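분류: 데이터셋 > 로봇 조작 > 양팔 | 태그: 오픈데이, 시연, 식재료 정리

# Trorkari 오픈데이 시연 데이터 (README)

급하게 올림. 빠진 거 있으면 이슈로 남겨주세요. 오타는 나중에 고칠 예정.

## 개요

2023년 4월 10일 Nalotia 랩 오픈데이 때 돌린 양팔 시연 기록. 방문객 앞에서 그대로 녹화한 것. 에피소드 3061개, 과제 3종. 원격조작만 들어 있고 자율 실행은 없음. 정책 학습 결과는 Renoton 저장소 쪽에 따로.

정리 담당: Piret Kļaviņa

## 과제

- `basket_in` : 매트 위 물건을 바구니로 옮기기
- `bag_out` : 비닐봉지에서 꺼내기. 제일 어려움. 봉지가 자꾸 손끝에 붙음
- `handover` : 왼팔에서 오른팔로 넘기기

조작자 5명. 그중 둘은 당일 처음 잡아본 방문객이라 동작이 느리고 중간에 멈추는 구간 많음. 메타데이터 `operator_type`이 `guest`인 것들. 빼고 쓸지는 알아서 판단.

## 작업 셀

알루미늄 프레임 셀 안에 팔 두 대, 앞쪽 레일에 고정. 벽지랑 매트는 세션에 따라 바뀜, 배경 변화 주려고 벽지는 일부러 무늬 큰 걸로 골랐음. 조명은 오전 오후 차이 좀 있음.

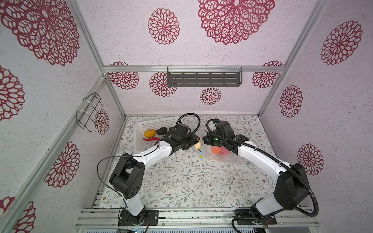

양팔 셀, 식재료 세팅. 왼쪽에 흰 바구니, 오른쪽에 투명 비닐봉지.

물체 위치는 에피소드 시작할 때마다 손으로 다시 놓음. 좌표 기록 없음. 죄송. 가지 모양, 감자 모양 같은 건 `object_list.csv`에 영문 이름으로 들어가 있는데 철자가 섞여 있음 (`egplant`, `eggplant` 둘 다 나옴). 검색할 때 주의.

## 폴더 구조

```
episodes/ 관절값, 그리퍼 개폐, 타임스탬프
video/ 고정 카메라 영상
meta/ 조작자, 과제, 성공 여부
notes/ 당일 메모 (한국어, 일부 영어)
```

성공 여부는 사람이 영상 보고 체크함. 애매한 건 `unclear`. `handover`에 특히 많음. 한 명이 다 본 거라 교차 검증은 안됐음.

## 당일 메모에서

- 오전 첫 타임은 대기 줄이 길어서 한 사람당 시도 횟수 줄임
- 학생 단체 들어왔을 때 질문이 제일 많았음. "이거 떨어뜨리면 어떻게 해요?" → 그냥 다시 집습니다. 떨어뜨린 것도 데이터로 남김
- 점심 직후 오른팔 그리퍼 영점 다시 잡음. 그 전후로 개폐값 오프셋 다름, `meta/calib.json` 참고
- 비상정지 버튼 누가 눌러서 한 번 끊김. 해당 에피소드는 삭제 안하고 `aborted` 표시
- 마지막 타임은 Sulemana 팀이 와서 `bag_out`만 연속으로 돌림. 봉지 잡는 각도가 다른 조작자들하고 꽤 다르니 비교해볼 만함

## 알려진 문제

- 영상하고 관절값 시간 어긋나는 에피소드 21개. 목록은 `meta/desync.txt`
- `handover` 일부는 한쪽 팔이 물체를 가림. 고정 카메라 하나로는 접촉 순간이 잘 안보임
- 타임스탬프가 로컬 시간으로 저장돼 있음. UTC 아님!!
- 방문객 목소리 때문에 오디오 트랙은 전부 제거함

## 사용 조건

연구, 교육용으로만. 재배포할 때 이 README 같이 넣어주세요. 상업 이용은 먼저 문의. 인용할 때는 "Trorkari 오픈데이 시연 데이터, Nalotia"로 표기.

## 예정

다음 오픈데이는 6월. 그때는 손목 카메라 추가하고 물체 초기 위치도 기록할 생각. 날짜 나오면 저장소 공지에 올림. 시연 조작 해보고 싶은 분은 이슈에 `visit` 라벨 달아서 신청, 선착순.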